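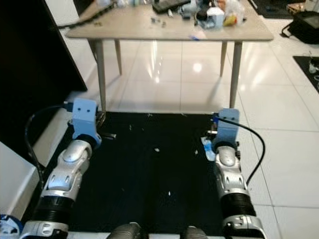 How to Set Up a Work Table in a Spare Room

By Tyra Solheim
Updated 2023-10-16

1,198 shares
43 comments

A work table gets used for gluing, mending, wrapping, cutting, sorting and writing labels, often in the same week. Most people put one together by pushing an old desk against a wall and plugging in a lamp. It works for a while, then the lamp is on the wrong side, the cords are on the floor and half of the top is covered with things waiting for a home.

The steps below assume a room you can rearrange and a table you already own or are about to buy. Set aside an afternoon. If the room needs paint, paint it first and start on the table a few days later.

Step 1. Decide what the table is for

Write down the jobs you did at the kitchen table in the last month or two. Leave out the ones you only plan to do. If most of your list is done standing up (cutting fabric, wrapping, packing boxes), you need a higher table than someone who sits to solder or sew. If the list is split evenly, go with the sitting height and raise the top on blocks when you need to.

Messy jobs and clean jobs can share a table, but not at the same time. Paint and paper should have separate storage from the beginning, even if that just means one bin for each.

Step 2. Get the height right

For sitting, pull up the chair you will really use and rest your forearms on the table. Your shoulders should hang down. If they lift, the table is too high or the chair is too low. Check that your thighs clear the apron or drawer under the top. Many old desks fail here, and removing the shallow center drawer usually fixes it.

For standing, stand next to the table in the shoes you wear at home. The top should come a few inches below your elbow. Heavy work such as sawing or kneading clay wants it lower, and fine work wants it higher.

To raise a table, use furniture risers with a cup that the leg sits down into. Don't use bricks or stacked books. To lower a wooden table, mark all four legs from the floor up with the table standing on a flat surface, then cut. Take off less than you think you need. You can always cut again.

Step 3. Place the table

Start by standing the table where the window is to one side of you. If you are right-handed, light from the left keeps your hand's shadow off the work. Facing the window is fine on a gray day and tiring on a bright one. With your back to the window you work in your own shadow.

Leave enough room behind the chair to push it back and stand up. If a door opens into that space, find another place for the table. It is also worth leaving one short end clear of the wall so that long pieces can hang over it.

My own table is in the smaller of two back rooms, with its long side to the wall and the window on the left. I had it under the window for most of a year and moved it in April, when the sun started to reach the top in the morning and the glue in open jars skinned over.

Step 4. Check that it doesn't wobble

Press down hard on each corner in turn. If one leg lifts, the floor may be uneven and the table may be fine, so turn the table end for end and try again. If the same leg lifts, the table is the problem.

A wobble from side to side comes from loose joints. Tighten every bolt or screw while someone holds the top square. If a screw spins without gripping, take it out, pack the hole with wooden toothpicks and wood glue, let it dry overnight, trim the toothpicks flush and put the screw back.

If the wobble stays, screw a flat board across the two back legs. It won't be seen and it does more than any amount of tightening. I did this to a secondhand Jurkine table I bought for 20 dollars, which used to shake when I erased a pencil line.

Step 5. Cover the top

Bare wood is pleasant to work on but it stains, and every knife slip stays there. Pick a cover to suit the main job:

- A self-healing cutting mat for knives and rotary cutters. Store it flat and away from heat, or it will curl and stay curled.
- A silicone mat for glue and resin. Dried glue peels off. Do not cut on it.
- A sheet of hardboard, cut to the size of the table, for general wear. Flip it when one side is ruined.
- Brown kraft paper for paint. Tape it under the edge and throw it out afterward.

Put a strip of non-slip shelf liner under any mat that slides. Wash mats in cool water with a little dish soap and dry them lying flat. Hot water warps most of them.

Step 6. Light it

One ceiling light is not enough. Add a lamp with an arm that reaches to the middle of the table, clamped on the side opposite your working hand. The bulb should be out of your line of sight when you sit normally.

For matching thread or paint, buy a bulb marked as daylight or with a high color rendering number. For everything else, an ordinary warm bulb is easier on the eyes in the evening. If the lamp throws a hard shadow, aim it partly at a pale wall, or use two weaker lamps, one at each end.

Step 7. Deal with the cords

Mount a power strip on the underside of the table near the back edge, or on a back leg, using its screw slots. Plug the lamp and any small chargers into it. This leaves one cord running to the wall. Run that cord down a leg with hook-and-loop ties and along the baseboard, never across the part of the floor where you walk.

Irons, heat guns and space heaters should go straight into a wall outlet. Check the rating printed on the strip before you add anything else to it. If a plug or cord feels hot, unplug it and find out why before using it again.

Label both ends of any cord that looks like its neighbors. Masking tape folded over into a flag is good enough.

Step 8. Store things by how often you reach for them

Sit down and sweep your arm across the table without leaning. Tools you use every time belong inside that reach: scissors, pencil, ruler, tape. A jar and a shallow tray will hold them. Things you use weekly go on a shelf above the back edge, high enough to clear your head when you lean in. The rest goes under the table in bins or into a closet.

Clear bins are useful for supplies that look different from each other. For screws, beads and buttons, use a divided case with a lid that presses down on the dividers, so that the contents stay put if it is dropped. The case I have came with more than 40 compartments and I have removed a good part of the dividers to make larger ones.

Keep the floor under the front half of the table empty. Your feet need it.

Step 9. Use it for two weeks, then change it

Keep a pad on the table. Each time you get up to fetch something, write down what it was. After two weeks, move the things on the pad closer and move something you haven't touched out of the way.

Do the same with the lamp and the chair. A sore neck usually means the work is too low or too far away, and a folded towel or a sloped board under it may be all that is needed.

Problems and fixes

The chair rolls away from the table. Replace two of the casters with fixed glides, or put down a low-pile rug.

Small parts fall off the back. Nail a thin strip of molding along the back edge, standing slightly above the top.

The top has a sticky patch. Try warm water and soap, then mineral spirits on a rag with the window open. Test a corner first. Rags used with oil finishes should be hung outdoors to dry, spread out flat, before they go in the trash.

The table fills up between jobs. Put a single tray at one end for anything unfinished, and start nothing new until it has been cleared.

43 comments. Sign in to leave a comment.

This site uses cookies to remember your settings. Accept | Manage preferences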